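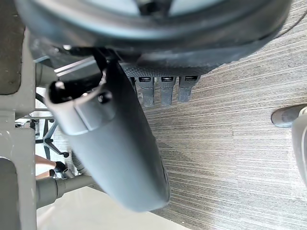

Wednesday, adhesive tests, second round

Picked up where we left off with the hide glue. Sulastri had the first batch soaking overnight in the small crock, so I started heating at 9 and had it liquid well before the Wemness samples were unpacked. Kept the pot low. It skinned over twice when I left the lid off and I had to stir it back in.

Cut the beech offcuts into strips for lap joints, all from the same board this time. Last round we mixed two boards and the results were no use to anyone. Planed the faces by hand and glued up straight after planing.

Batch A: hide glue, plain
Batch B: hide glue with a little urea
Batch C: the Memon fish glue, straight from the bottle
Batch D: white glue as the control

Clamped 20 joints in total, five per batch. Ran out of the small clamps on D and used tape on the last two. Marked those with a T in pencil so we can throw them out if they look odd.

Open time

B stayed workable much longer than A, as expected. A was gelling before I had the second strip lined up, and I scraped one joint and did it over. The fish glue was easy to place but it creeps – two of the C joints slid under the clamp and I had to reset them. Mudassar thinks a pinch of salt on the face would stop that. Will try it on spare strips, not on the test pieces.

Cleanup

Squeeze-out on A and B peeled off clean once it had gelled. C needs warm water and a cloth. Brushes: rinse warm, shake out, hang with bristles down. The ferrule on the 34 mm brush is starting to rust, so don't leave that one standing in water. Glue scraps go in the trash. Last month's slow drain was probably our doing. There is a strainer in the left-hand basin now and it should stay in.

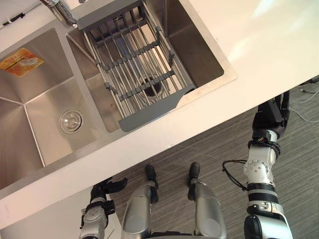

To do before the pull tests

Leave everything in clamps until tomorrow afternoon, then let it sit out of clamps for 2 days. I know the Clasby sheet says overnight is enough for white glue, but I want all four batches treated the same.

Find the other spring scale. The one on the shelf sticks near the top of its range and I don't trust the May numbers because of it.

Sulastri to write up the soak ratios from the first crock, by weight this time. My notes only say "covered plus a finger."

Ask Vusen if they still sell the pearl form in small bags. We have enough left for one more batch, maybe a bit over.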